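Thread de Kristýna Ďurica, technicienne de maintenance, atelier d'Ondley

1/ Comme plusieurs personnes me l'ont demandé, je raconte comment nous entretenons la pince à main que nous utilisons pour les démonstrations de saisie. C'est un fil un peu long. Je corrige mes fautes de français quand je les vois, merci de votre patience.
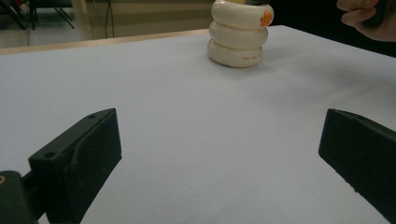

2/ La pince s'appelle Caron chez nous. Elle a deux doigts noirs en plastique, un bloc de montage, une poignée et une caméra au-dessus. On la tient à la main, on fait le geste, et l'enregistrement sert ensuite au bras de la cellule Costa, qui porte exactement les mêmes doigts.

3/ « Exactement les mêmes » est la partie difficile. Si les doigts de la poignée et ceux du bras ne sont pas réglés pareil, le bras ferme trop tôt ou trop tard. J'ai passé la plus grande partie du mois de janvier à comprendre cela.

4/ Le symptôme était le suivant : le bras prenait bien les objets rigides, mais les objets arrondis glissaient vers la droite au moment de la levée. Les cubes, aucun problème. Les formes en anneaux empilés, presque toujours raté.

5/ J'ai d'abord accusé le logiciel, comme tout le monde. Dagmar Bednárik, qui s'occupe de la commande, m'a envoyé les courbes d'ouverture avec un message très poli qui voulait dire « regarde ta mécanique ».

6/ Elle avait raison. Sur le bras, un doigt avait tourné légèrement sur sa vis. À l'œil on ne voyait rien. Avec une cale entre les deux faces, la lumière passait en haut et pas en bas.

7/ Donc, la procédure que nous suivons maintenant, dans l'ordre. Je la mets ici parce que je la cherche moi-même chaque fois dans mes messages.

8/ Premièrement : arrêter la cellule, couper l'alimentation du bras et mettre le cadenas. La poignée n'a pas de moteur, elle peut rester sur la table. Mais je débranche aussi sa caméra, car le câble est court et je l'ai déjà arraché une fois avec le coude.

9/ Deuxièmement : le nettoyage. Le plastique noir mat garde toute la poussière, surtout sur les faces inclinées. Un chiffon de microfibre sec, puis un chiffon à peine humide. Pas d'acétone ! Sur une ancienne paire, elle a rendu la surface brillante et un peu collante, j'ai dû jeter les deux doigts.

10/ De petites éraflures sur la face, ce n'est pas grave. Ce que je cherche avec l'ongle, c'est un bord qui accroche, ou une ligne blanche près des trous. La ligne blanche annonce une fissure. Doigt remplacé, sans discussion.

11/ Troisièmement : les inserts filetés. Ils sont en laiton, posés à chaud dans le plastique. Quand un insert tourne avec la vis, on peut serrer toute la journée, cela ne tient rien. Je fais un trait de feutre sur l'insert et sur le plastique à côté. Si les deux traits ne sont plus alignés, j'ai ma réponse.

12/ Pour un insert qui tourne, j'ai essayé la colle. Cela a tenu une semaine. Maintenant je change la pièce entière et je pose un insert neuf avec le fer à souder, lentement, en le gardant bien droit. Le premier que j'ai posé était penché, et le doigt aussi, naturellement.

13/ Quatrièmement : le parallélisme. Je ferme la pince sur une cale rectifiée, je serre les vis à moitié, j'ouvre, je referme, et seulement après je serre complètement. Si on serre d'un coup, le doigt part avec la clé. C'est ce qui était arrivé sur le bras, et la clé, c'était moi qui la tenais.

14/ Cinquièmement : l'ouverture maximale. On mesure au pied à coulisse entre les pointes, sur la poignée puis sur le bras. Les deux valeurs vont dans le cahier, sur la même ligne. Avant, nous avions un cahier pour chaque machine et personne ne comparait.

15/ Sixièmement : la caméra. Elle doit voir les pointes des deux doigts, à la même place dans l'image que sur le bras. J'ai imprimé un gabarit sur film transparent que je pose sur l'écran. Dagmar trouve la méthode préhistorique. Elle a écrit un script qui fait la même chose, mais le film marche aussi quand l'ordinateur fait ses mises à jour.

16/ Question reçue en message privé : à quelle fréquence ? Contrôle visuel chaque vendredi. Démontage complet toutes les 3000 fermetures du bras. La poignée n'a pas de compteur, alors je la démonte en même temps que le bras, c'est plus simple à retenir.

17/ Et toutes les 500 fermetures, un resserrage rapide des vis du bras, sans rien démonter. C'est un chiffre maison. Nous avons commencé avec un intervalle plus long et le défaut est revenu à la fermeture 506 après un démontage, donc nous avons choisi de passer avant. Ce n'est pas très scientifique, je sais.

18/ Après le réglage, il faut vérifier avec de vrais objets. Nous travaillons sur une table blanche avec presque rien dessus. L'empilement crème à trois étages arrondis, avec le petit rond orange en haut, est mon préféré pour cela. Il n'a aucune face plate pour aider la pince.

19/ Son étage du bas est le plus large, celui du milieu est un peu décalé. Selon la hauteur où l'on ferme, les doigts ne rencontrent donc pas la même largeur. Si les deux faces ne sont pas parallèles, la forme roule tout de suite d'un côté. Un cube vous pardonne, lui non.

20/ Je fais l'approche à la main, pince ouverte, bien basse au-dessus de la table, l'objet entre les deux pointes. Quand un collègue travaille de l'autre côté de la table, on se prévient à voix haute avant de bouger. C'est une règle de l'atelier, et le soir on la répète deux fois parce qu'on est fatigué.

21/ Une remarque sur la lumière. La table blanche donne des ombres grises très douces et c'est ce que nous voulons. À Ziledby, dans l'autre atelier, ils avaient une lampe directe au plafond, et l'ombre de chaque objet était si dure que le bras la visait parfois à la place de l'objet. Ils ont mis un diffuseur.

22/ Résultat après le dernier réglage : 17 saisies de suite réussies par le bras sur les formes rondes, puis j'ai arrêté parce que c'était l'heure de mon train. Je ferai une série plus longue la semaine prochaine et je donnerai aussi les échecs, promis.

23/ Le matériel, pour ceux qui veulent faire pareil : une petite clé à six pans avec limiteur de couple, un jeu de cales, un pied à coulisse, du feutre fin, deux chiffons, des inserts de rechange. Et une boîte à compartiments pour les vis, car les vis de la poignée sont plus courtes que celles du bras de deux millimètres. Si on les mélange, la longue touche le fond et on croit qu'elle est serrée.

24/ On me demande aussi si je mets du frein-filet. Sur le métal oui, le faible. Près du plastique non, certains produits l'attaquent et la fissure arrive des semaines plus tard. Demandez au fabricant du vôtre, je ne veux pas être responsable de vos doigts (de pince).

25/ Il me reste un problème non résolu : la poignée a un petit jeu dans la gâchette, que le bras n'a pas. On le sent en début de fermeture. J'ai ajouté une rondelle mince, c'est mieux, mais la gâchette revient moins vite. Si quelqu'un a une idée de ressort, je suis preneuse.

26/ Correction du message 13 : je voulais écrire « cale rectifiée » et non « cale rectangulaire » comme dans ma première version. Elle est aussi rectangulaire, mais ce n'est pas le point important.

27/ Réponse à ceux qui proposent des doigts en aluminium : nous y avons pensé. Trop lourds pour la poignée, le poignet se fatigue et les gestes deviennent moins naturels en fin de journée. Et quand le bras touche la table par erreur, je préfère que ce soit le plastique qui cède.

28/ Dagmar me signale que son script est maintenant sur le serveur commun, dossier Costa, avec un mode d'emploi d'une page. Je garde quand même mon film transparent dans le tiroir.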